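Legislative Process, Unit 2
How a bill gets stuck

Read the Lorndale packet before class. It runs 67 pages, most of them amendments to the amendments.

1. Referral
The presiding officer sends a bill to a committee. Sponsors lobby hard over which one, as a friendly chair can schedule a hearing by August and an unfriendly one can lose the file in a drawer. The Lorndale port inspection bill went to two committees, a polite way of asking it to lie down. 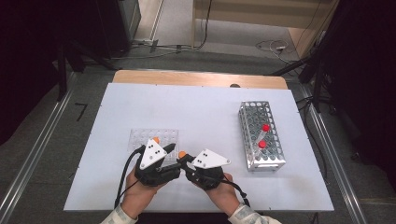 2. Markup
Members rewrite the text line by line. Watch the verbs: "shall" became "may" in section 444, and the inspection mandate turned into a suggestion with a budget.

3. Floor
Debate is mostly for the record. The votes were counted in the hallway — bring a comfortable pair of shoes if you ever work there.

Terms to know: discharge petition, rider, germane, tabling.

For discussion: Lamdale passed nearly the same bill in one session. Compare the referral rules in both places and say who gains from a second committee.

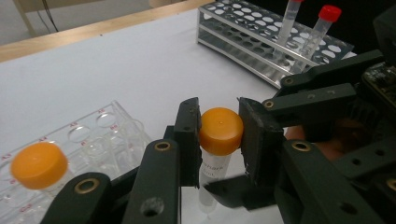 Tube with an orange screw cap, held upright.

Response papers: two pages, double spaced. I do check the margins.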